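April 2023, Prirnby, late

The handle flew again. Run 86 this time. The gripper came down, closed politely, and the little lever with the ball knob left for parts unknown as if someone had insulted its mother. Bindu clapped. I did not.

Four days on this now. Dinesh blames the contact stiffness, Keith blames the time step, and I blame Keith, who changed the time step. We put it back after lunch and the handle waited until run 259 before leaving, so I suppose that counts as progress. I wrote "improved" in the log and felt dirty.

What bothers me is that the safety check passed every one of those runs. It looks at joint speed and motor force and has no opinion at all on whether the robot is holding anything. Bhavana wants this same controller on the real arm at Zultdale, where the handles are steel and people stand next to them. I told her no. She said "noted," which is her longest form of argument.

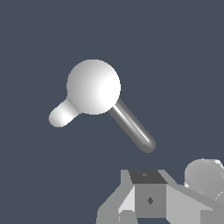
Handle and gripper, not on speaking terms.

Must ask Aishwarya for the old collision shapes before she goes on leave. Also the vending machine ate my change again, and it passed its safety check too. Left 380 more runs going overnight. Bed.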